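How Your Joints Move, and Why Some Get Sore

Bend your elbow. Now wiggle your fingers. Each place where your body bends is called a joint. A joint is where two bones meet.

The ends of the bones are covered with cartilage. Cartilage is smooth and a little rubbery. It lets one bone slide over the other without scraping. Around many joints there is a thin lining that makes a slippery liquid. The liquid works like oil on a bike chain.

Not all joints move the same way. Your knee is mostly a hinge, like a door. Your shoulder is a ball and socket, so you can swing your arm in a circle. Your wrist has a group of small bones that glide past each other.
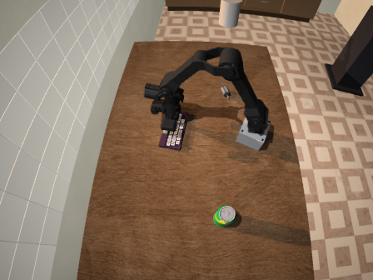
A computer-made robot arm. It has a shoulder joint and an elbow joint too.

Sometimes a joint gets sore, puffy and warm. Doctors call this inflammation. It is part of how the body protects itself. If you twist your ankle, extra blood and fluid go to the sore spot. Cells that clean up and repair come along with the blood. After a while the swelling goes down.

In some people the swelling does not stop when it should. The body's defense system, the immune system, attacks the lining of the joint by mistake. This is one kind of arthritis. Many people think only grandparents get arthritis, but children can get it as well. You can't catch it from someone else.

A child with arthritis may feel stiff in the morning and move more easily by lunchtime. A doctor may look at the joints, ask questions and do a blood test. There are medicines that calm the immune system down. Swimming and stretching can help too.

Words to know

Cartilage: the smooth cover on the ends of bones
Inflammation: swelling, warmth and soreness in part of the body
Immune system: the parts of the body that fight germs

Try it: Stand up and walk across the room without bending your knees. Which other joints have to do more work?

Written by Heledd Parry. Checked by Rasha Awwad, children's nurse.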